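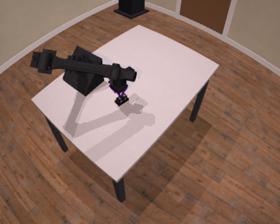

2. Seguimiento legislativo y prestaciones a residentes extranjeros

Periodo: hasta marzo. Responsable: Reiko Minami.

Se han codificado 1328 enmiendas relativas al acceso a ayudas sociales; 80 siguen pendientes de segunda lectura. El equipo de Birstead entregó tres informes de ponencia -- el último, sobre periodos de carencia -- y Ebere Okafor revisa la base jurídica.

Desviación: 18 expedientes de Odukoya sin texto consolidado. Se solicita ampliar el plazo de entrega hasta mayo, sin coste adicional.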